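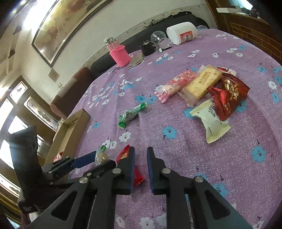 Snack table check, lounge at Draden
Form 3135, filled in by Rostam Yazdani
Answers are yes, no or not shown. "Not shown" means I asked and got a shrug.

SECTION A. TABLE AND CLOTH

A1. Table steady when leaned on: Yes.
Comment: I leaned on it at three corners. The fourth is against a wall and I'm not moving furniture for a form.

A2. Cloth hangs clear of the walkway: Yes, on the side people use.
Comment: The flowered cloth is pretty and it slides. Gevasel swears by the clips they sell for this. I tried a set on my own kitchen table and they let go the first time a child pulled. Fold the extra under and check it before each sitting.

A3. Spills can be wiped without clearing the whole table: No.
Comment: Too much lives on it. See A4.

A4. Personal things kept off the food table: No.
Comment: Keys, a pouch and a booklet, all toward the sofa end. Keys go in pockets, then on the table, then next to something a four-year-old will put in her mouth. I wrote this last time too. The reply was "noted," and I have yet to see what that does.

A5. Drinks and glass: Needs work.
Comment: A clear glass cup on the same cloth as the candy. Fine for adults. The bottle with the knitted sleeve has a metal cap, and I'd like that cap screwed down whenever the cloth is being straightened. The sleeve does not make it hard to tip over, whatever people say about the grip.

A6. Jars upright and closed: No.
Comment: White plastic jar with the red and gold label, lying on its side. Stand it up. I was told it "won't roll." Jars roll.

SECTION B. SWEETS AND PACKAGED SNACKS

B1. Single pieces still in their wrappers: Yes, those I looked at.
Comment: Twist wrappers only prove that somebody twisted them.

B2. Hard candy kept apart from the soft cakes: No.
Comment: This is the one I care about. Small hard sweets are a choking risk for the under-fives and the cakes are what the under-fives are given. Two places, please, well apart.

B3. Ingredient and allergy labels can be read by whoever is handing things out: Not shown.
Comment: Ahmadpour packs the assortment and says a printed list comes with every order. I have asked for it at 2 visits. Until I hold it in my hand, treat everything as if it has nuts and milk in it.

B4. Use-by dates checked: Partly.
Comment: I checked 12 packets and they were good. The order sheet says 200 pieces. Somebody else can feel comfortable with that, I don't.
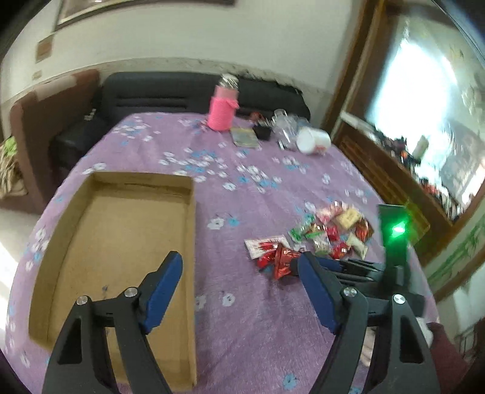

Draden, July

SECTION C. BOX AND SORTING

C1. Box empty before it is refilled: Yes.
Comment: Nothing in it. There is a small dark bluish mark on the floor of the box. Could be ink, could be anything. Line the box or use another one.

C2. Box sides low enough for a child to see in: Yes.
Comment: They're low all the way round, so I'll give it that. Low sides also mean it should not be carried full. Carry it flat, in two hands, half loaded.

C3. Sweets sorted before they go out: No.
Comment: The candies are in a loose pile, pink and white ones together with a pale yellow one and more besides. Sevska's leaflet calls a mixed pile "inviting." I call it unsorted. B2 still applies.

C4. Room at the table edge for elbows: Not measured.
Comment: Leave a hand's width clear along the front. I keep being told that's what they do anyway.

C5. Hands washed before sorting: Said to be yes.
Comment: Put soap by the sink and I might believe it.

RESULT
Pass with conditions: A4, A6, B2 and B3 before Friday. C1 whenever a new box turns up. If B3 is still a shrug by then, the assortment goes back in the cupboard and they can have fruit.

R. Yazdani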